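Section 4: Fitting and setting your Leritz roller blind

Right, brackets are up and you've still got both thumbs. Now for the fun bit! I've fitted plenty of these in my own place and in other people's lounge rooms, so I'll tell you how I go about it.

Before you start, pull the couch well clear of the window and chuck an old sheet over it. Plaster dust gets into every dimple of a buttoned back, and I've spent a whole Sunday with the vacuum brush to prove it. 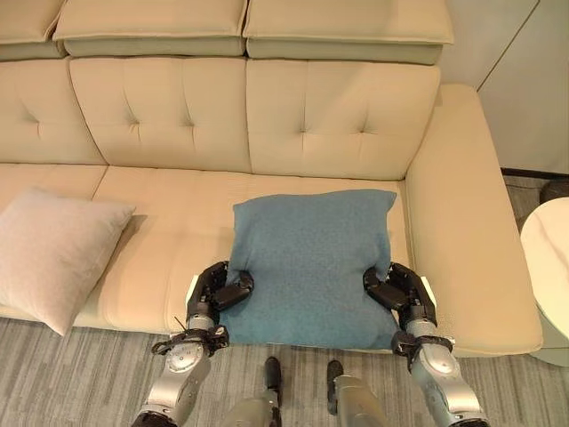 Fig. 1. Cream couch with tufted back cushions and headrests.

1. Check the chain side. Hold the roller up to the window with the fabric falling towards the glass. If the chain's on the wrong side, swap the end plugs over now.

2. Push the pin end into its bracket first, then lift the chain end until it clicks. No click? Take it down and have another go.

Caution: keep one hand under the tube until you hear that click. The 990 mm blind is heavier than it looks.
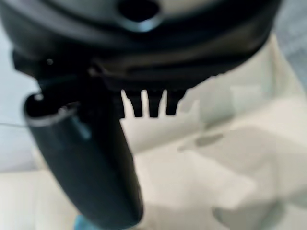 Fig. 2. Black curved housing, close up.

3. Run the blind down slowly, all the way, then back up. If it creeps to one side, stick a strip of masking tape on the bare tube at the opposite end to the one it's creeping towards... no, sorry, the same end it needs to go to. Roll it up and try again.
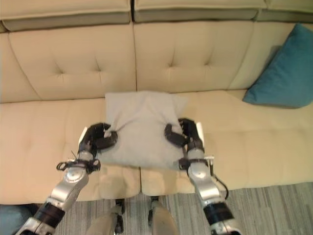

Words by Helmi Nieminen | Updated 14/05/2026

4. Fix the chain safety clip to the wall. Please don't skip this one, even if there are no little kids at your place. Pull the chain snug and use both screws.

5. Set the bottom stop. I like mine sitting 17 mm above the sill, which lets the bottom rail swing a bit

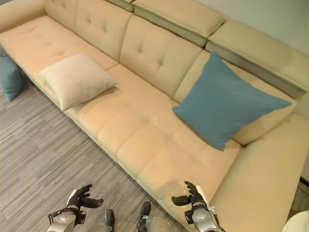 without scuffing the paint when there's a breeze. Slide the stop bead up to the clip and squeeze it shut with pliers.

Note: leave the blind rolled down overnight so the creases drop out. Spare beads are part 86 in the back of the booklet.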